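Drape (fabric)

Drape is the way a cloth hangs and folds under its own weight. I've sewn curtains for a living for 14 years, most of them at Pallberg, and I still think it's the best thing about fabric! Two cloths can weigh the same and hang completely differently, and you only find out by holding them up.

Fiber, weave and finish all matter. Wool tends to fall in soft, heavy folds, while crisp cotton sticks out and sulks (starch makes it worse). Cutting on the bias – diagonally across the weave – loosens nearly any woven cloth, which dressmakers love and I mostly avoid, as long panels cut that way stretch at the hem.

Fullness is the other half of it. A curtain twice as wide as its rail gives decent folds, and sheers can take more. My old boss Shona Gourlay hung everything for a few days before hemming, and I do the same.

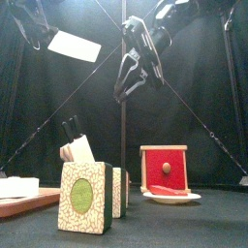

Black fabric drapes hanging in loose folds.

Dark cloth hides its folds in dim light, so look at a sample by a window before you order 58 yards of it.

See also: Pleat; Bias (textile); Valance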